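Pantry & Packing board > Care packages and snack boxes
Thread: Small boxes or one big tin? (doubting the advice)
Started August 18, 2018

skatwood_packer
I keep reading on this board that single small boxes of cookies beat a big tin for care packages. I've been doing the September boxes for my niece's dorm floor for a few years and I'm not convinced. You pay more per cookie, you get more cardboard, and the little boxes fall over in the carton unless you wedge them with something. Last year I sent one carton to Bravport with the small boxes on the bottom and two of them arrived with the corners crushed in.

So before I buy 40 of anything, can someone tell me what the small box does that a tin doesn't? I bought one to try and stood it on the table near a white tray.

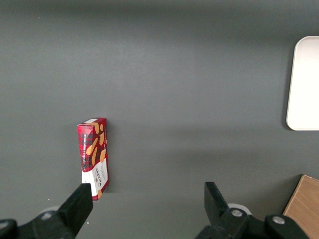
Walkers vanilla shortbread, the small box, stood on end.

It looks nice, I'll give it that. The plaid does half the selling. But I can't eat plaid.

jedwoodpantry
You're comparing the wrong things. A tin is one present for one person. If you're doing a dorm floor, everybody wants their own and nobody wants to dig in a tin after a roommate has had his hand in it. Small boxes every time.

Also, don't put them on the bottom! Put cans on the bottom, then soft stuff, then the cookie boxes on end along one side. I've sent plenty this way.

skatwood_packer
"I've sent plenty" is what they all say. How many came out whole? Did anyone at the other end check, or did they just say thank you? People say thank you for crumbs.

cisneros_lane
I did check once. My sister opened hers while we were on the phone and I made her look at every piece. Two broken in the whole carton. I had the boxes standing up, same as Jedwood says. The year before, lying flat with a jar over them, it was mostly gravel.

Not a proper test, I know. Different carton, different mail carrier, probably different weather.

oldtinlid
One carton against one carton. I wouldn't change how I pack over that.

I'm for the tin. Shortbread breaks when it rattles, and you can stop the rattle in a tin with a folded paper towel under the lid. Try that with a sealed box. You can't, without opening it, and then you've opened it. Plus the tin gets used afterward for buttons or whatever.

jedwoodpantry
Everybody I know has a cupboard full of those tins and not one of them has buttons in it.

skatwood_packer
OK, I can agree with both of you that standing on end sounds smarter than lying flat. What I don't buy is the "vanilla" part. Has anyone had the vanilla next to the plain? Butter, flour, sugar, that's shortbread. I suspect I'm paying for a word on the side of the box.

cisneros_lane
I like the vanilla better with coffee. With tea I can't tell. My husband says he can tell but he also says he can tell tap water by county.

hmm_postage
Since nobody has brought up weight: my rule is that filler goes in by ounces and food goes in by price. My carton limit is 750 cubic inches because that's what fits on my shelf while I'm filling it, and small boxes waste a lot of it. I wrote down what I spent on cartons, tape and postage last fall and it came to 238 dollars. For snacks! A tin wastes space too if it's round. A square tin is the only thing that makes sense and they're hard to find after the holidays.

oldtinlid
Thank you. Square tin.

skatwood_packer
Some progress, then. I went back and sorted things by tray this time, as the sticky at the top of the board tells you to. One tray per carton, everything in it before anything gets packed. I had my doubts about that as well. It seems like moving everything twice.
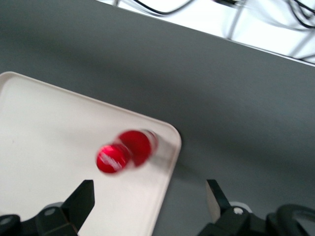 jedwoodpantry says the tray saved her a whole evening once she stopped walking back to the cupboard for every carton, and that the trick is a tray with a rim, so you can carry it across the room without chasing things.

skatwood_packer
An evening sounds like a stretch. But a rim does help, fine. I still think you could do the same with a cookie sheet and save the money.

hmm_postage
Cookie sheets tip. The rim on mine is about as tall as a coin. I dropped a whole load of tea bags and soup packets down the back of the stove.

cisneros_lane
I use the carton lid. It's free.

oldtinlid
Now that is the first sensible thing anyone has said in this thread.

jedwoodpantry
Carton lids sag. I've been down this road.

skatwood_packer
Here is where I am. Carton lid for the sorting, because it's free and I can throw it out if it sags. Small boxes on end along the side for the floor, one tin for my niece. I'm buying half of what I planned, and I'm going to ask the kids to open them in front of somebody and say what's broken. If it's gravel again I'll be back to complain.

cisneros_lane
Ask them about the vanilla too.

skatwood_packer
They're nineteen. They'll say it's fine.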